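Rerkis marble-effect packing table: review after three months
Reviewed by Matilde Leitão, January 7, 2021
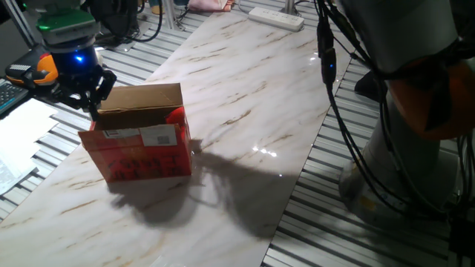
I bought the Rerkis in October to replace an old pasting table that had started to sag. I run a small mail-order business selling spare parts for sewing machines, and I needed something that would take a box, a tape gun and a set of scales without wobbling. It came from the Wamell warehouse and arrived in 12 days. They had quoted 14.

The top is white with tan and brown veining and a high gloss. I would have picked plain grey if there had been a choice, but the marble pattern does hide dust and the odd scrap of tape. Under a strong light the gloss throws back a lot of glare. I moved my lamp to one side and that cured most of it, though I still tilt the smaller labels to read them.

Cardboard slides very easily on this surface. For turning a box round to find the label this is good. For taping it is less good, as a light carton creeps away from you when you pull the tape across. I put a strip of rubber matting along the front and take it off when I want the full space. Heavier boxes stay where they are.

Assembly took me an afternoon on my own. The leg bolts are all one size, but the instructions show two, and I lost time looking for the others. Somkiat Kongkaew at Rerkis answered my email the next morning and said the sheet was from an older model. The correct one is on their website under Levchenko, the name they used for the range before.

Cleaning is simple. A damp cloth deals with dust and a drop of washing-up liquid takes off most marks. Tape residue needs more rubbing. I tried white spirit on a corner underneath first and it did no harm, so I have used it on the top a few times since. Ballpoint came off. Permanent marker left a faint grey line that is still there.

I have scratched it once, dragging a carton with a staple in the base. The scratch is short and shows only when the light is low. I now check second-hand boxes for staples before they go on.

The maker says the table will carry up to 587 pounds. I haven't come near that and can't comment, but it is steady with a full day's parcels on it and doesn't rock when I lean on the edge to press a flap down.

The feet adjust by a small amount. My floor at Ornham slopes and they only just coped. Anyone with a worse floor will need packing under one end.

Four stars out of five. I took one off for the instructions and the glare.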